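Cream cloth went yellow in places, can I still use it for straining?
Reading time: 5 min
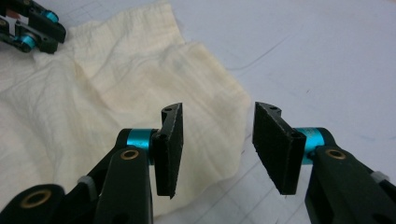

First post

manon_l
Hello everybody. I am new here, and English is my second language, so please be patient with me.

I have a thin cloth for the kitchen, cream colored, with a loose weave. I bought it in June together with a pack of jars, and the paper that came with it is lost. I think it is muslin, but my sister says cheesecloth. It became a little yellow in places and there are some darker smudges, faint, but I see them every time. I photographed it as it was, with all the folds, I did not iron.

I want to use it for straining soft cheese and also for nut milk. My questions are these. Is the yellow color a problem for food? How do you wash such a cloth so that it does not fall apart? And the side is ragged, should I sew it or leave it?

Thank you in advance.
Manon Lemieux

grisach
Welcome Manon. Yellow on this kind of cloth is very common. If it was used for milk or yogurt even one time and then put away in a drawer, the fat stays in the threads and turns yellow slowly. Smell it. If it smells sour or like old oil, wash it again. If it smells of nothing I would use it.

For washing: soak in cold water first, then simmer for 20 minutes with a spoon of washing soda. No softener, ever.

Losero
I do not agree with the cold water. Cold is right for the protein but Manon writes yellow, and yellow is fat. Hot water and dish soap first, rub it gently between the hands, then rinse a lot.

grisach
Milk has both, my friend. If you go hot directly you cook the protein into the threads and then it stays there forever. I spoiled two good cloths in this way.

Losero
I have done it hot for many years and mine are still white. But I rinse right after use, maybe this is the difference.

helene_carrier
Rinsing right after is the whole secret, I think. Manon, did you use it already, or is it new from the pack? You did not say. Some cotton is sold unbleached and then cream is simply its color. In this case you can boil it until next year and it will not be white.

manon_l
I used it, yes. Maybe five times. One time was for berries, so the smudges can be from this. The cream color was there from the beginning, only the yellow places came later.

helene_carrier
Then do not try to make it white. You only need it clean. For berries I pour boiling water through the cloth from a kettle, over the sink, holding it stretched in a sieve. Do it before any soap. Old stains do not always go but they do no harm.

Plarnamness
Is it muslin or cheesecloth? Where I live these are two different things in the shop. Cheesecloth is more open, you can see the little squares well. Muslin is closer and you can use it for nut milk. With real open cheesecloth the nut milk will have sand in it, even if you fold it.

From the photo I would say muslin but I would not bet money on it.

manon_l
I can see a small grid in the weave, but very faint. When I put it in front of the window, light comes through easily.

Plarnamness
Then I don't know! Try with a bit of nut milk and fold the cloth double. If your glass has powder on the bottom, fold it one more time or buy a nylon bag.

McKinnon
Please throw it away and buy another. A cloth like this costs less than a coffee. I don't understand why people put so much work in a stained rag and then feed their family from it. You don't know what the dark spots are. It can be mold.

Losero
She told us, berries.

McKinnon
She said "can be" from berries. Mold in cotton can look like this, dark smudges. I keep a roll in the drawer, I cut what I need, and after the cheese it goes in the trash.

helene_carrier
McKinnon, I respect this, and for mold you are right, moldy cloth should go out. But a smudge and dots are not the same. Manon, look at it close, in daylight. If you see separate small gray or black points which stay after boiling, do not use it for food. If it is only a soft shadow on the fabric, I would be calm.

And some of us do not like to throw a cloth after one use. My oldest is from my mother.

McKinnon
Fine, but write it clearly for the beginners. When in doubt, out.

grisach
About the ragged side, nobody answered this yet. For cheese it is important, the threads come off and you find them in the curd. I fold the edge two times and sew by hand with white cotton thread, simple running stitch. You must wash the cloth before sewing, it shrinks.

Plarnamness
Or pull out the loose threads until you come to one that runs straight across the full side. Then cut there. It is enough if you do not wash in the machine.

Losero
In the machine only in a net bag. I washed one without the bag and it made a rope around my towels.

manon_l
Thank you all, I did not expect so many answers. I looked near the window. There are no points, only pale shadows, and it has no sour smell. I will do the cold soak and after that simmer with washing soda, and then fold and sew the edge like grisach says.

One more question. How much soda for one pot? My pot is big.

grisach
One tablespoon for two liters. Wear gloves, it is not nice for the skin. Rinse three times after, or the cheese will taste of soap.

Losero
And dry it outside in the sun if you can. The sun takes more yellow than the soda does.

helene_carrier
On this we all agree, I hope :)

McKinnon
I still say buy a new one. But yes, sun is good.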